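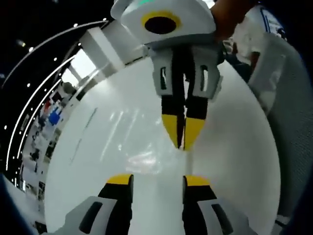

March, Room 309, afternoon
Surface care and glare, continued from the previous entry

Work on the white gloss surface resumed 13:40. Lights on full, blinds down. Reflections of the overhead lights still show as pale streaks with faint vertical bars, plus one soft bright patch near the middle. The streaks move with the observer, so they can't be used as location marks. Any haze has to be judged from at least two standing positions before it goes in the log. I got this wrong last time and logged a reflection as residue; that line is now struck out.

Cleaning

Cloro concentrate, 300 ml made up in the gray bucket at the dilution on the wall sheet. Applied by cloth, not sprayed. Wiped in straight passes, overlapped by half a cloth width, then a second cloth with plain water, then dry microfiber. Dwell time under a minute. Left longer, Cloro dries to a film that looks exactly like wear.

After the first pass there was a dull band that stayed put when I moved my head. It came off with plain water, so residue from the previous cleaning. Second pass clean by eye. Finger drag even, no tacky spots.

Győző asked whether alcohol would be faster. Probably, but the data sheet for this finish only covers neutral cleaners and I don't want to find out on the one good surface. There is an offcut in the bottom drawer if he wants to try it there. Label the offcut first.

Abrasion check on the offcut

Three pads tried, same hand pressure as near as I can manage, same number of strokes:

Bansal soft, dry: no change.
Bansal soft, damp: no change.
600 grit wet paper: gloss gone immediately, matte patch with a clear border.

The 600 result was expected but is useful as a reference for what real damage looks like under these lights. The matte patch does not throw a streak at all; the reflection just stops at the border and starts again on the other side. Residue only softens it. Kept the offcut, marked the patch on the back.

Conclusion for the main surface: Bansal soft only, and rinse it first. A pad that has been on the bench floor picks up grit and is no longer soft, whatever the label says.

Lighting

Veronika Boros brought the Givstead diffuser panel up from the store at 14:30. Held it under the nearest light by hand. The vertical bars merged into one broad pale area and the hard edges went. Brightness on the surface dropped a little; not measured, the meter is out. With the diffuser up, small marks are harder to find. Without it they are easier to find but easy to confuse with glare. So:

Inspect bare, work diffused.

The panel has no proper mount. Two of the corner clips are cracked. Clips ordered from the usual supplier, part number is on the lid of the Givstead box. Until they arrive the panel goes back to the store flat, face up, nothing on top of it.

Turning one bank of lights off was also tried. The bright patch weakened but the streaks on the other side got relatively stronger. Went back to all on.

Handling

Rules agreed with both of them, to be copied to the Plokesora page:

No adhesive tape directly on the gloss. Low-tack film if a mark is needed, off again the same day.
No marker pens, including the ones sold as wipeable.
Metal parts go on the felt, never straight down.
Sleeves and watch straps clear of the surface — there is a hairline near one side that I think is a watch buckle.
Wipe down at the end of a session even if it looks clean.

The hairline is shorter than a fingernail and can't be felt. Only visible at a low angle. I am leaving it alone. Polishing one spot on a gloss finish usually gives a larger spot.

Open

Repeat the low-angle inspection after 16 more wipe-downs and compare against the offcut. Veronika will keep the tally on the door sheet.
Győző Lakatos to find out whether the spare piece comes in satin. If it does, get a sample before anyone commits to it; satin may hold fingerprints.
Lux meter back from calibration, then redo the diffuser comparison with numbers.
Bucket needs a lid.

Finished 15:50. Cloths in the wash bag, remaining Cloro solution poured away, concentrate back in the low cupboard.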